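Lisumholm Business School Publishes Placement Report for Departing Master's Class
June
By the Lisumholm Career Services Office

LISUMHOLM — Lisumholm Business School has released the final placement report for the departing class of its two-year master's program in management. The report covers 247 students who registered for campus recruitment. It lists offers accepted through the close of the spring round and replaces the interim figures issued after the fall round.

Recruitment was carried out in two rounds. The fall round was reserved for employers that had hosted summer interns from the same class. The spring round was open to all registered employers and included both on-campus and remote interviews. Students who accepted an offer in the fall were withdrawn from the spring schedule under the school's one-offer rule, which remains unchanged from the previous cycle.

Employers filed 1203 interview requests over the two rounds. A request is counted once for each student named on an employer's shortlist, whether or not the interview took place. The report gives requests and completed interviews in separate tables, and readers comparing it with earlier editions should note that those editions combined the two.
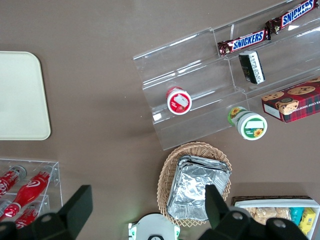 Operations and supply chain roles made up the largest category of accepted offers, followed by consulting and corporate finance. Skaltilix, a logistics software company, was the largest single recruiter and hired 19 graduates into its analyst and implementation tracks. Drellstead, a retail group, recruited for category management, store planning and pricing. Positions at Drellstead carry a rotation period before final assignment, and the report classifies them by the function named in the offer letter.

Compensation is reported as fixed annual base pay. Signing bonuses, relocation support and variable pay are excluded from the main tables and appear in an appendix. Where a signing bonus was offered, the median amount was $4000. Offers made in a foreign currency were converted at a single rate, fixed on the closing date of the spring round. Stock awards are not assigned a value.

The school has also changed how it treats students who did not seek placement. Those returning to a sponsoring employer, starting a business or entering doctoral study are now listed under separate headings. Earlier reports grouped them as "not participating." They are outside the base used for all placement rates.

All figures were drawn from signed offer letters. Offers reported by students without supporting documents were left out — including those made verbally before the closing date. The career services office will accept corrections from employers until the start of the next fall round, and any revised table will be marked with its revision number.

The full report, with appendices and a note on method, is available from the career services office. Employers that wish to take part in the coming cycle may register through the recruiter portal, which opens at 9 a.m. on the first day of the new term.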